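Print this story | E-mail to a friend

The Cone

The shop on Clivgate had been closed for two years when Cristóbal Escobar got the key. The agent gave it to him in an envelope with the number 238 written on it and said the power was on but only on the one side.

He went in through the back. His aunt had sold flowers there, and then dried flowers, and then mostly ribbon and cards. When she moved to the unit at Darkley she took the cards and left the rest. Now the lease was up for good and somebody had to clear the place out by five.

He had brought boxes, tape, a thermos and a radio that turned out to have no batteries in it. He put the thermos on the counter and started with the drawers. They had string in them, and wire, and a good pair of scissors he put in his jacket. There was an order book from the last January she was open. Most of the pages were blank. One had an order for a funeral in Risteck, with the word PAID underlined, and he put that in his jacket too, though he could not have said what for.

The back room was where she had made things up. The curtains were still hanging, dark grey and full length. She had put them up herself to keep the sun off the stock. He tried to open them and the rail stuck halfway, so he pulled them shut again and worked with the light he had.

She had rung him the night before with a list. It was not a long list. She wanted the kettle, the small ladder and the brown cone.

"What brown cone?" he had asked.

"The tall one. With the black plastic inside. You'll know it."

"What's it for?"

"Flowers," she said. "What else would it be for?"

He found the kettle under the sink. The ladder was behind the door. The cone took him longer, and when he did find it he was surprised at how rough it was. He had remembered it as something finer. As a boy he used to sit on the floor of that room after school and run his thumbnail up the ridges, one after another, until she told him to quit it. 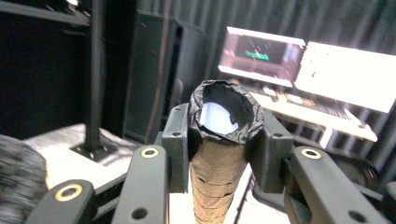 It had always been the first thing she filled in the morning. Gum leaves went in before anything else, then whatever was tall, then whatever was cheap. Customers would ask to buy the lot, cone and all, and she would say it wasn't for sale and offer them a glass vase at a price no one would pay. One man from the Yusuf bakery asked every spring. In the end he asked her to dinner as well, and she said no to that in the same voice.

Cristóbal wrapped it in newspaper. He did it badly the first time, too loose, and the paper slid down to the narrow end. The second time he used tape. He left the plastic in. It was old and creased and he could have bought a new piece anywhere for next to nothing, but she had said with the black plastic inside and he was not going to drive all the way to Darkley to be told he had got it wrong.

It took 3 trips to load the car. The ladder went in last, across the back seat, with one end against the window. He swept the front of the shop and then the back. He wiped the counter down with his sleeve. At half past four the agent came and looked around and said it was a good size, the place, people didn't realise how far back it went.

"She was here a long time," Cristóbal said.

"Who was?"

"My aunt."

"Right," the agent said, and held out his hand for the key.

It was getting dark by the time he reached the unit. She had the porch light on and was waiting in her cardigan with the door open, letting the heat out. She didn't look at the kettle. She took the newspaper parcel from him and carried it into the kitchen and cut the tape with a bread knife.

"You left the plastic," she said.

"You told me to."

"I did, didn't I."

She stood the cone in the corner beside the fridge, in a bucket so it wouldn't fall, and turned it until she was happy with it. Then she went out the back in her slippers. He could hear her in the garden – it was only a strip, a couple of metres of dirt along the fence – snapping something off in the dark. He filled the kettle and looked for where she kept the cups.

Filed under: Short fiction, Family

Print this story | E-mail to a friend

More recent stories
The Ferry Timetable
Mrs Hanlon's Second Fence
A Lift to Risteck
What the Plumber Left
Low Water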